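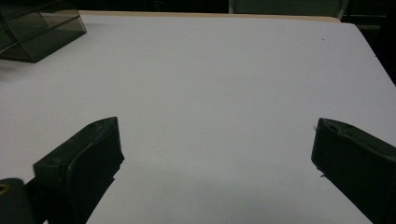 Chun-hung Sin wrote in under my last post to say that I was wasting my time recording so many near-identical demonstrations, and that I would get further with a quarter of the data if I moved things around more between takes. I had been putting off that conversation with myself for a while, so thanks for forcing it.

The count as of Wednesday was 444 episodes. Every one of them is the same task: pick up a small part from the table, carry it to the tray, let go. I do them by hand, holding the gripper like a big pair of tongs, with the camera sitting behind the fingers. The arm never moves while I record. It gets its turn later, when the policy runs on it.

I went back through the notes to see what I had varied. The answer was less than I thought. The part started in the same patch of table in almost all of the first batch. I approached from the same side every time because I'm right-handed and the chair is where it is. The lamp stayed put. The tray moved by a hand's width, maybe, on the days I bumped it.

So I tried the policy trained on that batch with the part set well outside the usual patch. It went to the usual patch. It closed on nothing, lifted, carried the nothing over to the tray and opened. It did that on all 15 tries. The motion looked good, too. If you were watching from across the room you would have thought it was working.

Chun-hung is right about the main point, then. I'm less sure about the quarter. When I cut the set down at random and retrained, the grasp itself got sloppier, even in the patch the policy knew. The fingers came down a little to one side and pushed the part. I think the repeated episodes were teaching it something about the last inch, and the trouble is that they weren't teaching it anything else. I don't have a clean test of that yet.

**What I changed**

I drew a grid on paper and numbered the squares. The paper stays off the table, because I don't want marks showing up in the video that won't be there at run time. Before each take I draw a number from a cup, look at the sheet and put the part in about the right place. It doesn't need to be exact. The cup is only there to stop me from choosing, since when I choose, I choose the middle.

I also draw for where the gripper starts: high or low, left or right. This one felt silly for the first hour and then I noticed how different my own arm path was from take to take. Some of the starts are awkward and I have to turn my wrist to get there. I'm keeping those.

The surface is still plain white. I know somebody will ask. I want the position problem sorted before I start changing tablecloths, and a white table makes it easy to see in playback when a fingertip has touched down early. I'll add clutter and other surfaces in February if I get that far.

**Bad takes**

I used to delete any take where I fumbled. Now I sort them into 2 folders. If I missed the part, backed up and got it on the second go, that's kept as a good episode, and I leave the miss in. If I dropped the part on the way over or knocked the tray, it goes in the other folder and doesn't get trained on. I haven't decided whether the first kind helps. The old policy had no idea what to do after a miss, and it had never seen one, so it seems worth a try.

Takes where I stop to think are a separate nuisance. A pause in the middle of a reach looks like part of the task to the learner. I caught myself doing it a lot near the end of a session, so sessions are now 40 takes and then I get up. Before this I'd go until I got bored, and the boredom is right there in the recordings if you play the last ones next to the first ones.

**Names and files**

Each batch gets a name, because dates were confusing me when a batch ran over more than one day. The original fixed-position batch is Besard. The random-start batch is Mendes. Tunov is going to be the one with clutter. The names don't mean anything.

For every take I write down the grid number, the start position, and good or bad. That's all. I tried a longer form with lighting and speed and a comment box and stopped filling it in by the second day. A short form I fill in is more use to me than the long one was.

The one thing I'd add if I started over is a quick check of the video right after the first take of a session. I lost most of an afternoon to a camera that had been nudged so the fingertips sat lower in the view than in the rest of the batch. I didn't see it until I was going through the files that night. Now I record one, look at where the fingers sit compared to an old take, fix it if needed, and carry on.

Next up is finishing Mendes and training on it alone, then on Besard and Mendes together. I'll test both with the part in the same set of squares, including a few I'm leaving out of the cup on purpose. If Mendes alone does as well as the two together, Chun-hung gets to say so in the comments again.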